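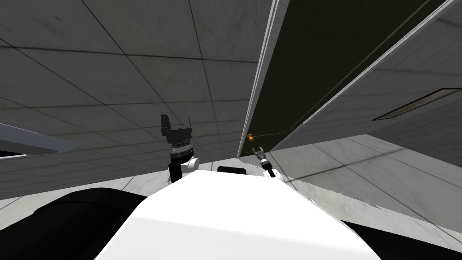 Week 6: Reaching for a target in simulation

Run this at home or on the workshop computer before you power up your own build. The Forsyth scene has a white body, two arms with grippers and a small orange sphere as the target.

1. Open the Forsyth scene and leave the room as it is.
2. Pick the arm whose gripper is closer to the sphere.
3. Set joint speed to 80 per cent of your usual value.
4. Log 3,000 steps and save the file under your bench name.

Colour settings are in the Gorkby menu. Bring your log to the August session, along with your wiring sketch.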